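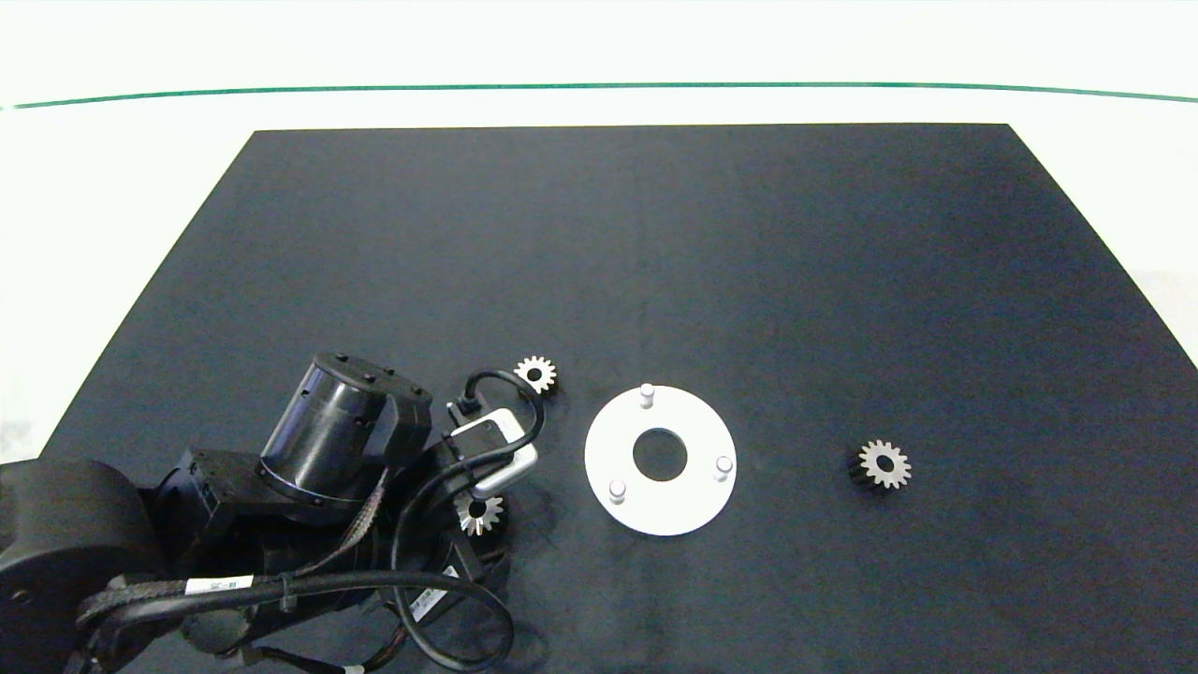 Product Review: Trotum Three-Gear Assembly Set
Prepared for the Nurkmont Instructional Equipment Library

The Trotum set is sold as an introductory exercise in mechanical assembly. It consists of a white base plate with a central hole, three pegs that stand up from the plate, and three small metal spur gears. The user places one gear on each peg. The library purchased the set in March for use in its short courses on fits and handling, and this review is intended to help course staff decide whether to request it.

Contents and finish

The gears are the strongest part of the set. The teeth are cleanly cut, and no burrs were found on any of the three. Each bore is smooth and lightly chamfered on both faces, so a gear may be placed either side up. The gears are heavy for their size and remain where they are put.

The plate is plain and has a matte surface that does not glare under overhead lighting. The pegs are short and the same color as the plate. Reviewers with weaker eyesight found them difficult to pick out when looking straight down, and one staff member marked the tips of the pegs on the library's second copy with a red paint pen. The supplier, Shearer, confirmed that the marking does not affect the warranty.

The printed instructions occupy a single sheet. They are accurate but do not state the clearance between peg and bore, and course staff will want that figure. A request for it was answered by the supplier within one working day.

Working surface

The set does not include a mat, and one should be considered necessary. On a bare tabletop the plate slides when a gear is pressed against the side of a peg, and a dropped gear can roll a considerable distance. A dark fabric mat corrects both problems and makes the pale plate easy to see. The library uses the large Stamia mat, which is sold folded and retains a crease for several weeks. The crease is no obstacle provided the plate is set down flat and clear of it. 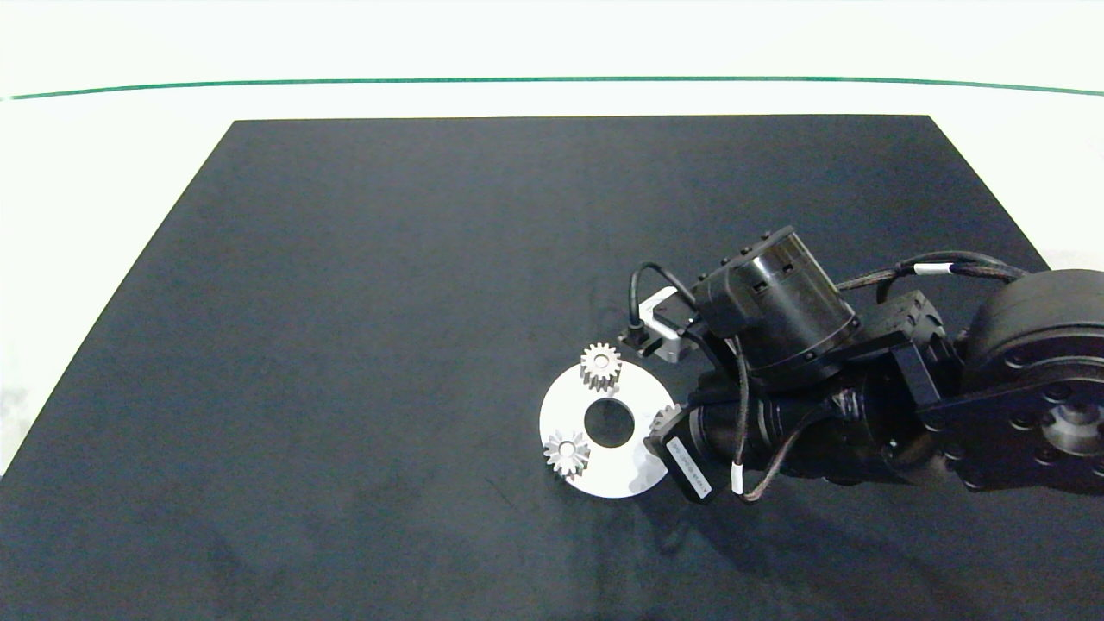
Reading time: 3 minutes

Assembly in use

With all three gears on the plate, the arrangement is compact and easy to inspect. The gears sit toward the rim, spaced around the central hole, and there is room to take hold of one without disturbing the others. The work is simple to explain and requires more care than first-time users expect. A gear presented at a slight angle will catch on the tip of the peg and must be lifted and leveled before it will drop.

The set was placed in two course sections, and 31 participants completed the exercise. Instructors reported that the first gear generally took the longest. Several participants pressed down on a tilted gear, and the pegs withstood this treatment without visible wear. After 300 placements on the library's first copy, the fit had loosened very slightly on one peg. The other two were unchanged.

Kai-wen Ng, who supervised the second section, recommended beginning with the gears spread out on the mat and the plate in the middle. Participants then have to reach in different directions, and the exercise fills a class period more usefully than it does when the parts are handed over in a stack.

Storage and replacement parts

The carton is thin and will not survive regular lending. The library has transferred both copies to lidded trays. Replacement gears are sold singly, but the plate and pegs are available only as one piece, at a price close to that of the full set. This is the principal objection to the product. A peg damaged in class cannot be replaced separately.

Recommendation

The set is recommended for introductory sections of up to eight participants per copy. It is not recommended for courses that cover gear trains or ratios, for which the library holds other equipment. Requests should be submitted under catalog number 173 and should state whether a mat is also needed. The loan period is two weeks, renewable once.

Nurkmont Instructional Equipment Library | Contact the Loans Desk | Copyright Nurkmont. All rights reserved. | Back to top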